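Section 4. Setting up the water softener

Read this section through once before you touch a valve. The quick card in the box covers the same ground in six drawings, and two of them show the bypass handle pointing the wrong way for the Nidovance head. Go by the text.

4.1 Before you start

Test your water first. The strip in the accessory bag will give you a color and a hardness band, and the band is wide enough to be close to useless. A drop-count kit from a hardware store is cheap and gives you a number you can enter. If you are on town water, the supplier's yearly report may list hardness, but it is an average for the whole district and your street may not match it.

You will also need a bucket, two adjustable wrenches, thread tape and a flashlight.

CAUTION: Do not install the unit where the temperature can drop below freezing. An insulated jacket slows freezing down. It does not prevent it, whatever the label on the jacket says.

4.2 Connecting the head

1. Shut off the main supply and open the lowest faucet in the house. Wait until it stops running.

2. Set the bypass valve to BYPASS. The handle sits across the pipe in this position.

3. Connect the supply pipe to the port marked IN and the house pipe to the port marked OUT. Check the arrows molded into the head itself. Stickers have been found on the wrong side.

4. Tighten each nut by hand, then a quarter turn with the wrench. More force will crack the collar, and the warranty does not cover a cracked collar.

5. Run the drain hose to a floor drain or standpipe. Leave an air gap of at least 2 inches between the end of the hose and the drain.

NOTE: The Skekbridge kit includes a push-on drain fitting sold as "tool-free." We suggest adding a hose clamp anyway.

4.3 Filling the brine tank

1. Pour in 2 gallons of clean water. This is for the first fill only. After that the unit adds its own.

2. Add salt pellets until the tank is half full. A full tank looks tidy, but it is more likely to form a crust, or bridge, with a hollow space under it.

3. Put the lid on and press all four corners down.

Pellets sold as "premium," "crystal" or "rust defense" cost more. Check the purity figure on the back of the bag before paying for the word on the front. Plain pellets with a high purity figure are fine in this tank — avoid rock salt, which leaves grit in the float.
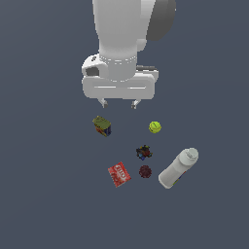
Can I skip the salt and use a magnetic conditioner?

A magnetic conditioner does not remove calcium or magnesium, so your hardness test will read the same before and after. If you already own one, it can stay on the pipe. Do not lower the hardness setting on account of it.

4.4 Programming

1. Plug in the power supply. The display shows 100 while it runs its self-check, then a blinking clock.

2. Set the time of day. Check AM and PM.

3. Enter your hardness number in grains. The factory setting is 27, which is too high for most homes and will use up salt faster than you need.

4. Set the regeneration time. We suggest 2 AM, when no water is likely to be in use.

5. Leave ECO mode off for the first month. It guesses at your water use from past days, and on a new unit it has no past days to go on.

4.5 First run

1. Open the main supply slowly, then turn the bypass handle halfway to SERVICE. Wait for the hissing to stop before you turn it the rest of the way.

2. Hold REGEN for five seconds. The first cycle takes 55 minutes.

3. Look at every joint with the flashlight during the cycle and once more the next morning. A slow leak may not show in the first hour.

4. Run a cold faucet until the water is clear, then test hardness again.

CAUTION: The display will read SOFT WATER READY at the end of the cycle. The unit has no hardness sensor. The message means only that the timer has finished. Trust the drop count, and if it is still high, go to Section 7 before changing any settings.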